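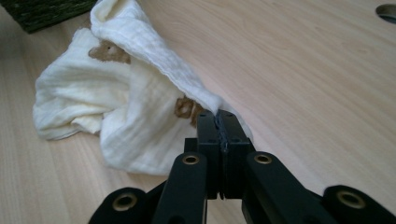

Muslin on the table, loosely bunched.

The swap rail is back, and it's bigger!

If you came to the Carkilard swap last October you'll remember the baby rail, that one overstuffed rack by the door which was picked clean before most of us had found the coffee. Well, we heard you. When the swap opens again this October there will be a whole room for baby and toddler things, with muslins, sleepsacks, hats, bibs and all those tiny cardigans that get worn twice and then live in a drawer.

I am so pleased about this. Baby clothes and blankets are the best things to swap, bar none. They get outgrown long before they wear out, they take up hardly any space, and somebody within a few streets of you almost certainly needs the size you've just finished with. At last year's swap 1,844 pieces changed hands across all the rails, and the baby things went faster than anything else we put out.

So a word or two about muslins in particular, which we get asked about more than anything. Yes, please bring them! Yes, even the ones that have gone a bit gray. A muslin that has been through the wash for a year is a lovely thing, much softer than a new one, and the crinkle that people worry about is how the cloth is meant to look. You don't need to iron it. (I tried once, with my first, and it sprang right back before I'd gotten to the other end.) Small stains are fine if they've been washed and you tell us, and we have a basket for those marked "mop-up cloths" that empties just as quickly as the nice pile.

What we can't take is anything with a hole near the hem or a loose thread long enough to wrap around a finger. Run your hand along all four edges before you bag it up. If you find a snag, the mending table at Avulus is open through the summer and they will show you how to finish an edge by hand. It takes a few minutes once you've got the knack, and they have a thread drawer that I could happily spend an afternoon in.

On washing: warm, with whatever plain detergent you use, and skip the fabric softener. Softener coats the cotton and makes it worse at soaking things up, and some babies come out in a rash from the scent. Dry it outside if you can.

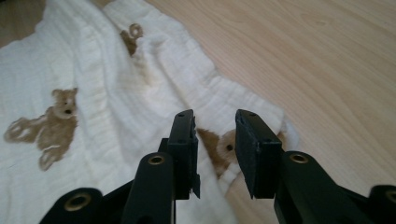

Now, bundles. Last year people tied things together in all sorts of ways and it made sorting a bit of an adventure, so this time we're asking for 2 piles from each family, one for cloths and blankets and one for anything with sleeves or legs. Put a slip of paper in with the clothes saying the size. Labels fade and shrink, and a "6 months" from one maker is a "12 months" from another, so your own note on who it fitted and when is worth far more than the tag.

You can bring up to 30 pieces per family. If you have more than that, wonderful, drop the rest at the Mrema shop any afternoon and they'll hold them for the winter round. They have room on the back shelves and they're always glad of blankets once it turns cold.

One new thing I'm really excited about is the lending shelf. There are things you only need for a few weeks, like the smallest sleepsacks or a carrier you want to try before buying, and it never made sense to swap them outright. The Ameo library has given us 2 shelves by the picture books, and you'll be able to borrow from there all year, no card needed, just write it in the notebook. We're starting small, so if you have a carrier in good shape that you could part with for a while, please bring it along!

Everything left at the end goes back on the rail for one more hour with no limits at all, so do hang around. That's when I found my daughter's yellow raincoat, and it is still the best coat anyone in our house has owned.

Posted 07/09/2026

More from this newsletter
Mending table: summer hours at Avulus
What to do with odd socks
Mrema shop is looking for coat hangers
Story time returns to the Ameo library
Last year's swap in numbers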